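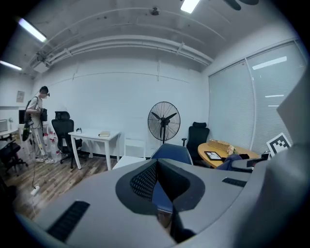 Bring back the lunch hour

January 14, 2023

Thirteen years I've worked in offices and I can tell you the exact week lunch died at mine. October. Somebody put a noon meeting in the calendar, said "feel free to eat during this", and that was it. Every noon since.

So now it's a sandwich over the keyboard. Crumbs in the space bar. Camera off so the client doesn't watch you chew.

I'm not asking for a long French affair with wine. One hour. Half, even. Shoes on, out the door, sit somewhere with a tree. My old boss at Brommont, Philomena Moriarty, locked the front door at 12:30 and put the phone on the machine. Whole place. You could ring all you liked. She ate soup in her car with the radio on and came back in a good mood, and the work got done, and I don't remember a single customer leaving over it.

Try that now. A friend of mine, Diarmuid Ó Gríofa, blocked out his lunch in the shared calendar last year. Just the word LUNCH, in grey. Within a fortnight people were booking over the top of it - "saw you were free". He wasn't free. He was having a pie.

And the money. This is the bit that gets me. Most of us have the break taken out of our hours wether we take it or not. I added mine up for last year, on the back of an envelope, days I worked straight through. 165 hours. That's more than four weeks of work I gave away, at my desk, with hummus on my sleeve. If I walked out with four weeks' worth of printer paper somebody would call the police.

I know the answer. Go home earlier then. Except you dont, do you. You eat at the desk and you still leave at six, becuase everyone else is still there eating almonds.

Some jobs can't stop, fine. Nurses, drivers, whoever's minding the toddlers. They deserve a proper relief roster and mostly don't get one, and that's a worse scandal than mine. But a spreadsheet can wait. The quarterly colour-coding can wait.

I've started going out again. Monday to Friday, bench behind the library, egg and lettuce. Two people from accounts came along last week. If you've sent me something at noon I'll see it at one.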